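Findo bench arm, eleven weeks on: a review from the people who stand next to it

Reviewed by Rosalía Benítez, packing and returns
August 27, 2024
Rating: 3.5 out of 5

Hommont sells the Findo as "a colleague who never calls in sick." I've worked beside ours since the start of winter and can report that it has had two days off, both for a firmware update, and was not asked for a medical certificate.

Some background. We're a small warehouse that sends out stationery and classroom gear, and a fair bit of it comes back. Every return has to be picked up, turned over, checked for missing bits and put in the right tub. Four of us used to do that by hand. Now two of us do, the Findo does the boring stretch in the middle, and the other two have moved to phones and dispatch. One of them loves it. The other would like it noted that she applied for a warehouse job so she wouldn't have to talk to people.

Set-up took a morning. The manual is 24 pages, nine of which are about not putting your head near it. Fair enough. Teaching it a new item is the good part: you guide the arm through the job a few times, tell it what counts as finished, and it has a go. Boxes of chalk it had sorted by lunch. Anything with legs, hinges or an opinion about gravity takes longer.

The small desktop whiteboards are our benchmark, mostly out of spite. They're light, they're shiny, and the stand folds whichever way you weren't expecting. Purificación Sarmiento, who runs our shift, spent most of a week coaxing the arm through them and now speaks to it in the voice she used on her kids at the pool. 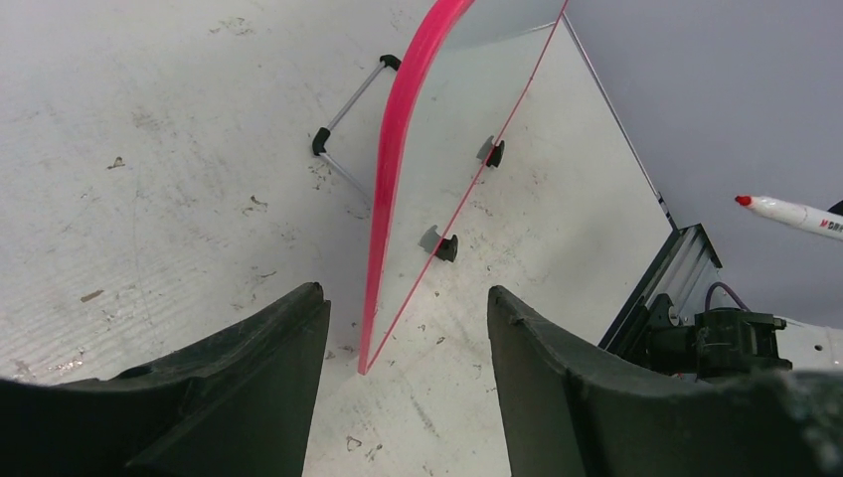 My main gripe is the finger pads. The rubbery ones grip well and scuff early, and Hommont's replacements cost more than my work boots. The Wirnameo software is decent, though the colour it uses for "paused" and the colour it uses for "waiting for you" are the same orange to anyone over forty. The tally screen is worse. It told the whole floor we'd done 989 items one shift, and by smoko management had a favourite number. Ask for that screen to be turned off before it's turned on.

Would I go back? No, my wrists are better and I finish the day less cranky. I'd have liked to be asked first, though — we found out when the crate arrived. If your boss is looking at one, get the roster changes in writing, and wipe the bench down more often than the manual says. We're trialling the Arrieta pads in October and I'll update this if they last.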